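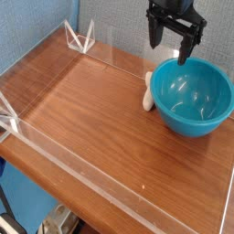 The gripper over the mixing bowl on our bench cell.

About us

Gitell looks after small robot cells. We set them up, keep them running and mend them when they stop. Most of what we work on fits on a table: one arm, one gripper, a guard round the edge and a computer underneath. We don't build car lines and we don't sell robots. If you already have an arm and it isn't doing what it should, that is the sort of work we take.

The company was started by Parveen Jadoon and Sotiris Tsolakis, who had both worked in repair for a packing machinery firm called Udix. Parveen did the electrical side and Sotiris did grippers and wrists. When Udix stopped servicing anything it hadn't sold itself, a number of customers were left with good machines and no one to ring. The two of them rented a unit and carried on with those customers. Several are still with us.

Emerson Aguiar joined to run the workshop and Yee-man Yau came to us from Kwok, where she wrote control software. Pin-yu Cheung answers the phone, plans the visits and orders the parts. If you have spoken to us, you have probably spoken to Pin-yu.

The bench cell

Our own cell is where we try things before we do them on a customer's machine. It has a two-finger gripper over a wooden table, with clear acrylic panels and a low rail along the front. It is used for handling household things, mainly bowls and small light objects, and it gets the same service we would give any paying customer.

The acrylic is there to keep objects on the table. It is not a safety guard, and we tell visitors the same. When the arm is powered for a job, people stand back from the table and the stop button is in someone's hand. The panels are held at the corners by acrylic brackets. These need looking at more often than you would think. A bracket that has worked loose lets the panel lean, and then the arm's limits, which were set with the panel upright, are wrong on that side.

How we set up a cell

We start with the table. It has to be level and it must not rock. We then fix the arm, run the cables so that nothing pulls at full reach, and put up the panels. After that Yee-man sets the limits, first with the gripper open and then with it closed, and drives slowly to each corner.

The next job is height. A round bowl is a good thing to check it with. We bring the fingers down over the rim in small steps and stop before they touch. If one finger reaches lower than the other, we want to know whether it is meant to. On some grippers it is how they swing as they open, and on others it means a bent link or a pin that has worn. Sotiris keeps a tray of worn pins in the workshop and will show them to anyone who asks.

Then we run 200 pick-and-place moves without changing anything. If the cell drops an object or faults, we find the cause, put it right and start the count again from nothing. The longest we have had one of our own grippers go between faults is 1,328 moves. It ended with a broken wire at the wrist, which had been bending in the same spot the whole time. We now leave a bigger loop there on every cell we fit.

Looking after it

Daily care is done by whoever uses the machine. Wipe the table and the finger faces with a dry cloth. Look along the cables. Listen while it goes to its start position. Don't use spray cleaner on the acrylic, as some kinds make it cloudy and a few will crack it round the screw holes.

Our service visit covers the rest:

Finger pads checked and changed if shiny or torn
Pins and links checked for play
Wrist screws tightened to the maker's figure
Brackets and rail checked, and the limits tested against them
Cables and plugs checked, including the power strip under the table
Height check over a bowl or a block
25 test moves, with the results left on paper by the machine

A visit takes 2 hours if nothing is wrong. We book them from May onwards for customers who shut down over the summer, and those places go early.

Repairs

Send us the fault message and a short note of what the arm was doing. A fair number of faults can be cleared over the phone. If the gripper has to come to us, take it off at the wrist and leave the arm where it is. Please pack the fingers closed, with something soft between them. Emerson strips it, writes down what he finds and sends you a price before any parts are ordered. We keep your old parts until you have had the machine back and are happy with it.

For record keeping we use Vundex, and customers on a service plan can have a copy of everything we hold on their machine.

Getting in touch

The phone is answered from 8.30 in the morning until 5. Visitors are welcome at the workshop, but ring Pin-yu first, as we are often all out on site in the mornings. Parking is at the back, and the door is the one beside the loading bay.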